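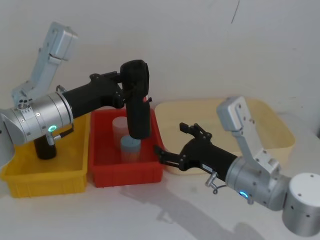 Two-Arm Sorting Bench: Project Report
Dinesh Kandasamy
23 August 2023

1. What I wanted to build

I wanted two robot arms to share one table and sort small containers between bins without hitting each other. One arm picking things up has been done by everybody in our workshop, me included. Two arms reaching into the same red bin is a lot more fun, and a lot harder!

The project is called Lostach. I built it over the summer at the Kistavetti shared workshop, on the bench along the back wall, which I had to clear every Friday for the bike repair people.

2. Setup

The arms stand on either side of a white table and both carry black grippers. The bins are ordinary plastic storage bins: yellow on the left, red in the middle, and a wide cream one to the right of that. I started with three bins of the same color and gave up on day two. Strong colors made the vision part so much easier that I wish I'd begun there.

For objects I used cups and cylinders in different sizes. Cylinders are great practice, as the gripper can come in from any side, but they also tip over if one finger touches before the other. The translucent one gave my color filter fits. I ended up finding it by its outline.

3. Software

The planner is my own and it's called Drirkeck. It splits the table into a left zone, a right zone and a shared zone over the red bin. An arm has to ask for the shared zone before it moves in, and it gives the zone back once its gripper is above 90 mm again. My first version had no timeout, so if one arm failed a grasp it would sit there holding the zone forever while the other one waited — very polite, very useless. A timeout of 8 seconds fixed that.

4. Tests

I ran 100 transfers from the red bin to the cream bin. The script logs every attempt, including retries, and the log came to 299 lines. That is far too many retries, and most of them were on the shorter cylinders standing right against a taller one. The fingers need space on both sides and there just isn't any.

There were no arm-to-arm collisions in the whole run. I was so happy about this that I ran the demo again for everyone who walked past.

5. Problems

The bins slide. A finger catches the rim, the bin moves a little, and after that every stored position is off. Tape helped for a while. Cables were the other headache, and I rerouted the one on the left wrist twice.

6. Next steps

In October I want to try Doãn, a grasp picker that a friend in the workshop is writing, and have one arm nudge a container clear so the other can grab it. I also need to screw down those bins.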